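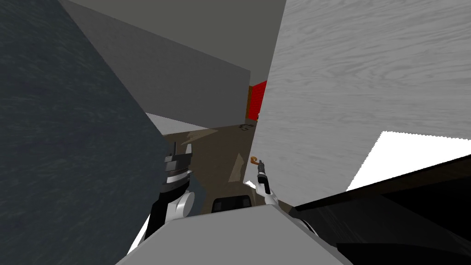 How to bring a two-armed robot into housekeeping work without upsetting the shift

Planano cleans and resets furnished rentals. When we started planning for robot help with kitchen items and tidying, we did the first part in simulation and the second part with the 11 people on the housekeeping crew. These are the steps we follow now. They should work for any small crew.

Step 1. Write down the job as people do it

Spend a full shift with the crew and list the tasks in order. Use their names for things. Our first list came from the office and left out everything done between rooms, such as carrying stray utensils back to the kitchen. Munther Smadi rewrote it with the crew in August.

Step 2. Pick a narrow task

Choose one that is dull, frequent and easy to check. We chose picking up small items and putting them where they belong. Bed making, bathrooms and anything involving a guest stayed with people.

Step 3. Run it in simulated rooms first

Build rooms with the same kinds of obstacles your crew deals with: doorways, chairs, tight gaps between panels. Change the layout often. A robot that only knows a tidy room is no help at checkout time. 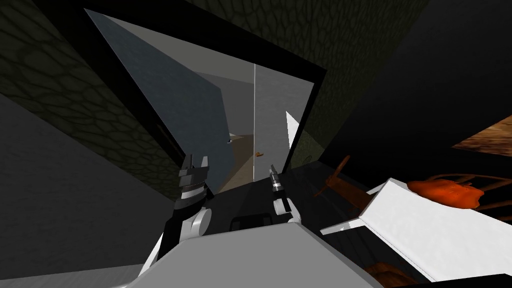
Both arms near the doorway in a simulated room.

Log each run as finished, stopped or needing a person. We ran 1,000 and had 969 finished. Read the other 31 one at a time with somebody from the crew present. Coralie Costigan sorted ours by what a person would have to do next, and that list became the basis for training.

Step 4. Decide who answers the robot

When it stops, it needs somebody. If you don't assign this, the nearest person gets interrupted all day. We put 2 people per shift on it and took rooms off their load to make up for it. Write the reduced load into the schedule before the robot arrives. We did it a week after and got complaints, which were fair.

Step 5. Agree on what the logs are for

Ours are used to fix the robot's task list. They are not used to time people. Put this in writing and post it by the lockers.

Step 6. Practice the handover

Have each person stop the robot, take an item from the gripper and restart the task. Start with kitchen utensils. A wooden spoon is a good first one, and the crew can watch the same grasp in the simulator before trying it.

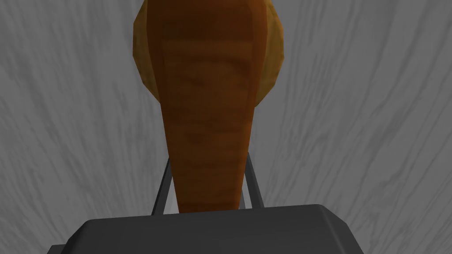
Maysoun Kassab asked for one change after reading this step: let people practice with the supervisor out of the room. She said the crew stopped the robot sooner when they weren't being watched, and that stopping it early was what she wanted them to learn.

We have changed the session to work that way. Allow an hour for each pair, and repeat it whenever a new task is added to the list.

Last updated Oct 23, 2024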